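Folding T-shirts on a felt-covered table: shirt sticks, corners wander, what am I doing wrong?

Posted in Laundry & Linens
Viewed 2,157 times
Tags: folding, t-shirts, felt, work surfaces

crumbdrawer

I have inherited a table. It is a perfectly good rectangular table except that a previous owner covered the top in navy felt, very thoroughly, with what I assume was a lifetime supply of glue. I have put it in the spare room and declared it the folding table, as it's the only flat surface in the house that doesn't already have a job.

The trouble is that white cotton T-shirts behave strangely on it. On the bed they slide all over the place. On the felt they do the opposite. I lay the shirt down, go to straighten the hem, and the hem moves and the rest of the shirt stays where it was, so I get a diagonal wrinkle from the armpit to the opposite corner. By the time I've chased that out, one sleeve has gone under. Then I fold it and the finished article looks like a road map that somebody put back in the glove box in the dark.

There's also the lint. Every white shirt leaves the table with a light navy beard.

I don't want to strip the felt (see: glue). I fold one big load on Monday evening and I would like it to take less than the whole of Monday evening. Is there a way of folding on this stuff, or do I accept that I own a card table?

Things I have tried: pulling harder, ironing first, swearing.

Comment from oldtowels: Is it wool felt or the craft kind? Matters for the lint.

Comment from crumbdrawer: It came with no paperwork. It feels like the inside of a cheap jewelry box.

pegbag_nine
Marked as helpful by the poster

Felt is a good folding surface. You're using it as if it were a slippery one. On a bedspread you can drop the shirt any old way and tug it into place. On felt, where it lands is where it lives, so all the work has to happen in the air.

Hold the shirt by both shoulders, face away from you, and give it one proper snap. Lower the bottom hem to the table first, at the far side, and then bring the shoulders down toward you, letting the fabric roll onto the felt a bit at a time. If it lands crooked, pick the whole thing up and do it again. Do not tug. I know you want to tug.

For wrinkles that get through anyway, use a flat, open hand and pat outward from the middle. Fingers spread. Pressing and dragging is what makes your diagonal. If you have a stubborn one, lift the nearest edge an inch off the felt, let it relax, and put it back.

Then it's the usual thing: one side in to the middle, sleeve back on itself, same again on the other side, bottom up to just short of the collar, and once more. The felt holds the first fold in place while you do the second. I switched from a varnished table to a felt one and wouldn't go back, though I grant you this is not the kind of sentence that gets a person invited to dinner.

The other thing is the clutter. Mine lives along the back edge and is allowed no closer. If you have to move a box every time you put a sleeve down, you will put the sleeve down badly.
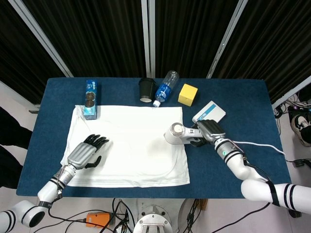 White shirt on dark blue felt, with the cookies at the back where they belong.

A dark surface also shows you the edges of a white shirt, so you can tell at a glance if it's square. You'll have the reverse problem with your black socks, but they don't deserve folding.

On lint: run a damp sponge over the table in one direction, let it dry, then go over it with a sticky roller. Do that before the whites and again whenever you remember. The beard should get shorter each week. I can't promise clean-shaven.

Comment from crumbdrawer: Tried the hem-first business on Monday. First four were a disgrace, and then something clicked and I got a stack that stood up without help. Still tugging a little. Working on it.

Comment from pegbag_nine: We all tug a little.

Comment from halfload: Are the cookies part of the method?

Comment from pegbag_nine: They're what happens at the end of the pile. Food on the folding table is a bad habit and I recommend it to no one. Keep the box shut and put lids on your drinks.

Zonach

Just buy a folding board. Problem solved. You lay the shirt on it and flip the flaps and every shirt is the same size. No idea why people make this complicated

Comment from crumbdrawer: Where do I put the board?

Comment from Zonach: On the table

Comment from oldtowels: Does it slide around on the felt?

Comment from Zonach: No it grips really well

Comment from pegbag_nine: I'm saying nothing.

oldtowels

Adding to the first answer, which I agree with apart from the sponge. If the felt is the craft kind and it's glued down, water can lift the edges or leave a pale patch once it dries. Test a corner you don't care about. I use a dry rubber glove, rubbed in one direction, and the fluff comes up in little rolls that are disgusting and very satisfying.

If the navy still gets on your whites, lay a clean cotton pillowcase over the felt and fold on top of that. The felt stops the pillowcase from moving and the pillowcase stops the felt from shedding on everything. You lose the dark background, but your shirts won't look like they've been under the couch.

Fold them warm from the dryer if you can. A shirt that has sat in the basket overnight has made up its mind.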